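Mernach Kedska 315 Low-Profile Door Threshold

Item 1133
Finish: mill aluminum or dark bronze
Sold by the length, with screws and seal insert

The Kedska 315 is a low-profile threshold for framed glass doors that open onto tile, stone or sealed concrete. It closes the gap between the bottom rail of the door and the finished floor, and gives a ramped edge on both sides for carts and wheelchairs. The body is extruded aluminum. The seal insert is a replaceable silicone strip that slides into a channel along the top.

The profile is 130 mm wide and 10 mm high at the crown. It suits single and double leaf doors, hinged or pivoted. It is not intended for sliding doors, which need the Uvness track cover (ordered separately).

Selecting a length

Measure the clear opening between the jambs at floor level, not at handle height. Older frames are often out of square, and the two readings can differ by several millimeters. Order the next length up and cut to size with a fine-tooth metal blade. Cut the aluminum first, then trim the silicone with a sharp knife, leaving it slightly long so that it presses against each jamb.

Floor preparation

The floor under the threshold must be flat and clean. Grout joints that sit low should be filled flush before fitting. Wipe the tile with a lint-free cloth and a mild degreaser, then let it dry fully. Do not use wax or polish in the fixing area, as the bedding sealant will not hold on it.
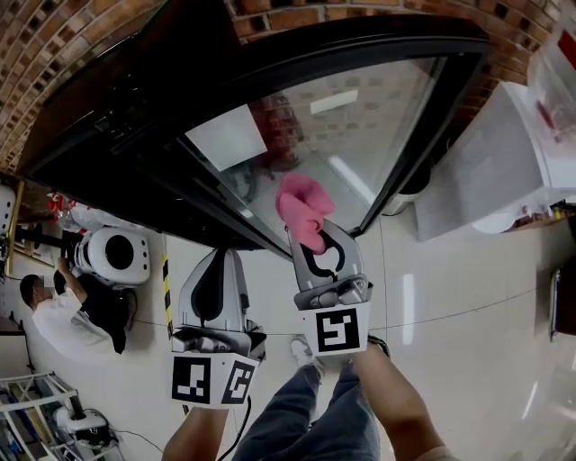 Pink cloth, pale floor tile and black-framed glass door.

Fixing

Holes are pre-drilled and countersunk. On tile, drill with a diamond bit at low speed and no hammer action. Keep holes clear of tile edges. Run two continuous beads of neutral-cure sealant under the body, set the threshold, and tighten the screws by hand, working from the center outward. Keep foot traffic off until the sealant has cured - overnight in most interiors, longer in an unheated entry.

Check the door swing before the sealant sets. The bottom rail should brush the silicone along the full width without lifting it. If the door drags, adjust the hinges or pivot. Do not plane or sand the crown.

Care

Sweep grit out of the channel regularly. Wash with water and a pH-neutral cleaner. Acid tile cleaners will stain both finishes, and bronze shows the damage sooner. Replace the silicone strip when it no longer springs back after the door has passed.

Supplied with each length
Threshold body
Silicone strip, gray
Stainless screws and wall plugs
Printed fixing guide

Sealant and drill bits are not included.

Technical questions: Vlastimil Pešek, product support
Trade orders and cut lengths: Wafula Biwott, Kariuki sales desk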